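Review: Grerna self-watering planter, 14 cm

Print this page | E-mail this page

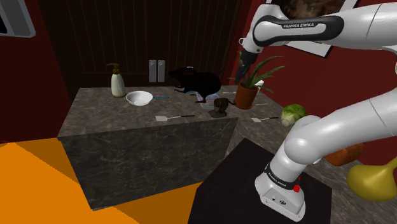 A potted plant on a grey marble kitchen island.

The Grerna is a two-part planter for herbs and small houseplants. An inner pot holds the compost, an outer sleeve holds the water, and a flat wick joins the two. It is sold in three sizes. The one tested here is the middle size, 14 cm across the rim, bought at full price from Fairclough.

Construction

Both parts are moulded polypropylene with a matt finish. The wall of the outer sleeve is thick enough that it doesn't flex when lifted full. The inner pot sits on four short ribs, which leave a gap for air between the base and the water line. One rib on the test sample had a small moulding flash that had to be trimmed with a knife before the pot would sit level.

The filling spout is on the side and has a push-on cap. It is too narrow for a standard watering can rose. A jug with a good lip works, as does a bottle. The float gauge is a red pin in a clear tube and reads in three steps: low, half and full. Between low and half the pin moves freely. Above half it tends to stick until the pot is tapped.

Test

The planter was set up at the start of October with a supermarket basil plant, split and repotted in peat-free multipurpose compost. A second half of the same plant went into an ordinary terracotta pot as a comparison, and was watered by hand whenever the top of the compost felt dry. Both stood on the same east-facing windowsill.

A full reservoir lasted 12 days before the gauge read low. The compost stayed evenly damp to a finger's depth throughout. The terracotta pot dried out on the window side first and needed turning. At the end of the test the basil in the Grerna was taller and had larger leaves, although it was also softer in the stem. The terracotta plant was shorter and bushier. For cooking there was little to choose between them.

Thyme was less successful. It was moved into the planter for the last 5 days and the lower leaves had begun to yellow by the end. The leaflet suggests removing half of the wick for dry-soil plants – this means cutting it, and spares are sold only in packs of 20.

Cleaning

The sleeve can be washed by hand in a minute or so. The gauge tube cannot be removed, and a film of algae had started to form inside it. A bottle brush does not reach the bottom. The Bestoto planter, which works on the same principle, has a gauge that unscrews, and is easier to keep clean for that reason. The Bestoto also holds less water and has a lighter base, so it tips more readily with a tall plant.

Verdict

Recommended for basil, parsley, mint and most leafy houseplants. Not recommended for thyme, rosemary or succulents. Buyers who already own the older Gudasus inserts should note that they don't fit: the rim is slightly too wide and the pot rides up on the ribs.

Reviewed 16/11/2023

Print this page | E-mail this page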